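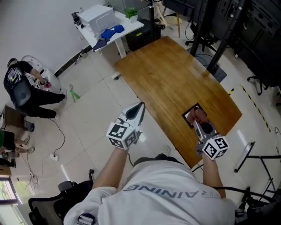

November

The cut came through a little after four. I had the agency's page open from lunch on and kept refreshing it, and then it was Mirko who saw it first and called it across the room. One notch down, outlook negative. The city of Lostero is now one step above junk.

We had expected the outlook to change and the rating to stay. That was my view on paper too, in the note I sent out last month, so I was half right, and I spent the next hour writing a new note that says so in the second paragraph. Gualtiero wanted it in the first. We left it in the second.

The reasons they gave were the ones we knew. The city has leaned on short-term borrowing two years in a row to cover the gap in the bus and tram budget. The sale of the old freight yard has slipped again. And the pension payment was made late in the summer, by 17 days, which the city called an office error and the agency called a sign of thin cash. I read the line several times. I don't think the city was lying. I also think that a place with enough money in the account doesn't make that kind of error.

Prices moved less than I thought they would. The ten-year bonds were already trading as if the cut had happened, and the spread ended the day at 322 points over the national bond. It had been wider than that before noon. Guido says it's people who had bet on a two-notch cut buying back, and he may be right. He has traded Lostero paper longer than any of us. He was on the phone with Bassi, who hold a large piece of the 2 percent bonds, and they said they aren't selling. They can hold down to the bottom of investment grade and not a step below, so they are fine until they aren't. If the next review goes badly they have to be out within the quarter, and there are other funds with the same rule. I put that in the note.

Marisa Lombardi spoke for the city at six. I watched it at my desk with a sandwich. She has been finance director since spring and inherited most of this. She said the decision was disappointing, that all payments would be made in full and on time, and that the freight yard sale would close in the first half of next year. A reporter asked if there was a signed buyer and she said talks were advanced. That was also the word last year, under the man before her. She was better on the buses. She gave real numbers for the fare change and admitted that it would not cover the whole gap. I wrote down as much as I could.

What I don't know is the bank line. The city has a credit line with Atlow and the old contract had a clause tied to the rating. If the rating fell to where it is now, the bank could ask for more collateral or raise the rate. The contract was redone in the spring and the new version hasn't been published. I called the city press office, who said they would get back to me. I called Edin Radulović, who used to work on the lending side and understands these contracts, and he said most redone lines keep the trigger and move it one notch lower. He hasn't seen this one. So the note says we don't know, and gives both cases. In the bad one the extra cost is small next to the whole budget, but it comes in the winter months, when tax money is thin.

Gualtiero asked for a paragraph on Zindlow, which is the next town over and has the same rating with a stable outlook. Clients will ask. Zindlow has less debt per head and no tram, and it shares the water company with Lostero. I don't think the cut spreads. The water company's debt is guaranteed by both towns, though – I had to look up the split – and that took until after seven.

Sent the note at twenty to eight. Three replies by the time I had my coat on, two of them asking about the bank line.

Home by tram, standing most of the way. A man across from me had the story up on his phone and scrolled past it to the soccer. Dinner was soup from the freezer. My mother called and asked if her savings were safe, because she had heard "Lostero" and "downgrade" on the radio. She has 200 in a city savings bond that she bought when the library was being rebuilt. I told her it would be paid back, and I believe that. She asked if she should sell it anyway. I said to leave it.

Tomorrow: press office again before nine, find the spring council minutes in case the bank contract is attached, and fix the chart on page two, where the axis label still says last year.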